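Ilinis School of Mines – Open Pit Notes, Unit 5
Posted in September by the Duggan course office

Bench height at the Jalmont pit is 15 m. Haul roads are graded so a loaded truck can climb without stopping.

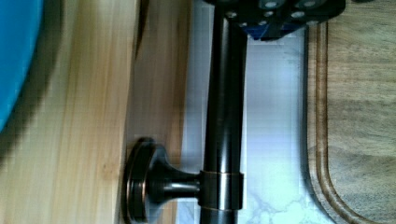
What sets the width of a haul road? The widest truck using it. For two-way traffic, allow 3 to 3.5 truck widths, plus a berm on the open side.

Blast clearance for this unit is 500 m for people. Read the Iltix log before working the exercise. 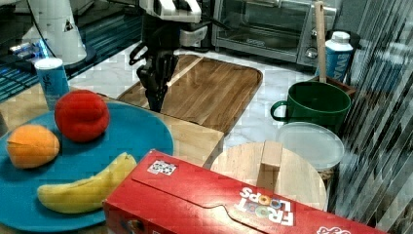

Cutting board and toaster oven on the counter.

Ore and waste are hauled separately – the stripping ratio is tons of waste per ton of ore. 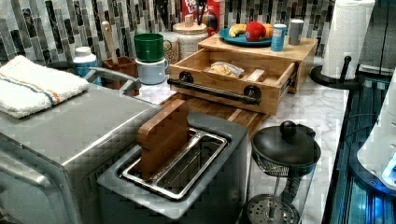 Use the same units on both sides of the ratio, and show the working.

3 comments · 5 shares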